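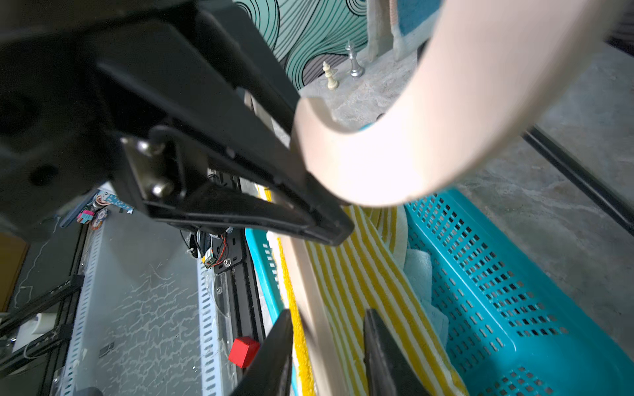

Bimla Goel told me to just replace the whole cable and be done with it, but I'd like to know what's wrong before I spend money. So posting here.

Gripper arm cell doing laundry type stuff, towels in and out of a basket. Two finger gripper with a small camera down by the fingers. Was fine for months. Now the picture from the wrist camera drops out whenever the wrist rolls past a certain point, comes back when it rolls the other way. Not every time. Maybe one in three. Arm keeps moving, gripper opens and closes fine, it's only the picture.

The thin black cable makes a loop over the bracket plate, the one with the two bolts. I've wiggled it at the bracket and nothing. Wiggled it at the controller end and nothing. Port on the controller looks clean. Swapped to the other port, same thing.

Other stuff that may matter:

Controller is a Vastero, older one, hour meter says 3,898
Nothing was changed in software since September
Fingers were swapped lately, bolts on the bracket came off and went back on
Dropouts got worse after that I think, but they did happen once or twice before

Do I need a new cable, a new camera, or did I put the bracket back wrong? Also is there a proper length for that loop, can't find it in the manual anywhere.

Thanks, sorry for the mess, typing on my phone

Aarti Chaudhary
Posted 22/05/2024

Teresa Marciniak

Cable. Or more exactly the cable where it bends, they break inside the jacket and look perfect from outside. Wiggling by hand doesn't show it because you're not bending it the same way the wrist does.

What I'd do, in this order.

Arm off, and locked off if you have a lockout. Take the two bolts out and lift the plate. Look at the underside for a pinch mark on the jacket. If the fingers were swapped and the plate went back in a hurry that's my first guess, the cable gets caught under the edge and then it's only a matter of time. Flat shiny spot = pinched.

No mark? Put it back, bolts snug, and make sure the cable can slide a little at the top of the loop. Do not zip tie it hard to the bracket. If you want a tie use it further back and leave it loose enough to turn.

Then power up, go to jog mode, slowest speed, and roll the wrist to one end and back with the camera picture open on a screen. Stand outside the reach of the arm. Watch the loop. It should open and close, never go tight. If it goes tight near the spot where the picture drops, loop is too short, feed some slack through. If it has loads of slack and still drops at the same angle, the wire is broken inside and no amount of re-routing will save it.

Before you buy: run a spare cable straight from controller to camera, outside the arm, just hanging. Only jog, dont run a program with it like that. Roll the wrist by hand with power off if your arm lets you. Picture stays? Camera is fine, order the cable. Picture still drops? Then it's the camera connector and that's a different job.

On loop length, no number I know of. Set it with the wrist rolled all the way to the worst end and then add a finger width.

Get the flex rated kind. Ordinary one from the office drawer lasted us 2 weeks. The Devico flex one was 400 hours in when I last looked and still ok.

Raelene Tipoki

had same on ours, was the camera. got new one, fixed. might be worth updating the firmware too

Elfriede Reuter

Agree with Teresa on nearly all of it, would do the hanging cable test first though, before taking any bolts out. Takes five minutes and you haven't disturbed anything.

One more. Check the cable doesn't snag on whatever you're reaching over. Basket rims are bad for this, the loop comes down low when the wrist tips forward and a rim will hook it. Ours did exactly that, tugged the plug half out of the camera and we blamed the port for days. Wrapped the loop in a bit of spiral sleeve, hasnt happened since. Push the plug in at the camera end anyway while you're there, you only mention the bracket and the controller.

And after you put the bolts back, mark them with paint pen so you can see if they turn. Redo your camera calibration too if the camera came off with the plate. Even a tiny shift and the gripper will start closing beside the towel instead of on it.

Aarti Chaudhary

Did the hanging cable one. Picture stayed the whole way, both directions. Then took the plate off and yes, shiny flat spot right where it goes under the edge. Ordering the flex cable, will redo the calibraton once its in. Thank you both, and Raelene, I'll leave the firmware alone for now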